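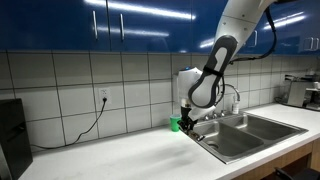
1/ Budget pour un bras en cuisine partagée : les postes du devis

Le bras et son contrôleur ont leur ligne à part, déjà votée. Ce fil porte sur le reste : pince, câblage, protections, pose. Devis demandés à Zinham et Flestard, clôture le 30 avril 2019.

2/ Pince à deux doigts, commande électrique. Flestard : 2 266 € HT, câble compris. Zinham : 3 000 € HT, bride d'adaptation en sus. À charge utile égale, l'écart ne se justifie que par le délai - 9 semaines chez Flestard, stock chez Zinham. 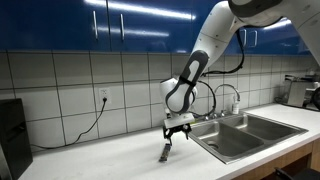

Pince ouverte au-dessus du plan de travail, petit objet sombre à plat dessous.

3/ Câble extérieur. Il faut du mou au poignet, donc une boucle, donc un risque d'accrochage côté robinet. Prévoir une gaine et des colliers souples. Shemweta vend le kit au mètre. Prendre aussi un câble de rechange, poste presque toujours oublié.

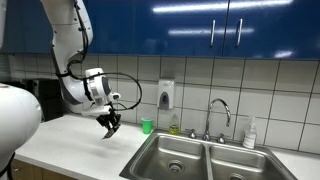

4/ Implantation. Évier double bac, robinet col de cygne, meubles hauts : le volume utile est plus petit que sur la fiche du bras. Relever les cotes avant de commander le socle. Un socle refait coûte 2 000 € chez Jomby, transport non compris.

5/ Zone humide. Demander par écrit l'indice de protection de la pince seule. Celui du bras ne la couvre pas. Flestard a répondu, Zinham pas encore.
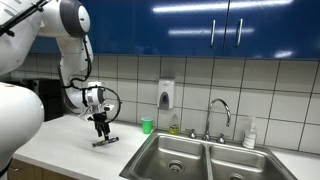 6/ Consommables : patins de doigts. Les compter dès la première année, en fonctionnement et pas en investissement - sinon la ligne saute au premier arbitrage.

7/ Reste à chiffrer : formation, contrat de maintenance, assurance. Tableau complet quand Zinham aura renvoyé la version corrigée.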